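Equipment plan for the Botmont lab

The spring budget has 4,000 set aside for the manipulation bench. Most of it goes to a second set of fingers and new bin liners from Seltine. Spare holders are cheap — 100 covers 7 of them.

The red block and its black holder stay in the task set, along with the green block.
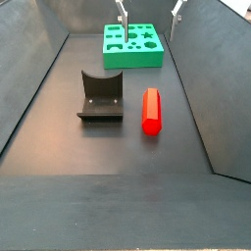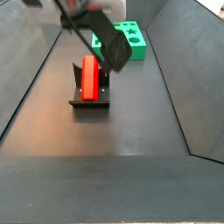

Still to decide

The Divness quote for a second arm came in at 2,922 before shipping. We will vote on it in November.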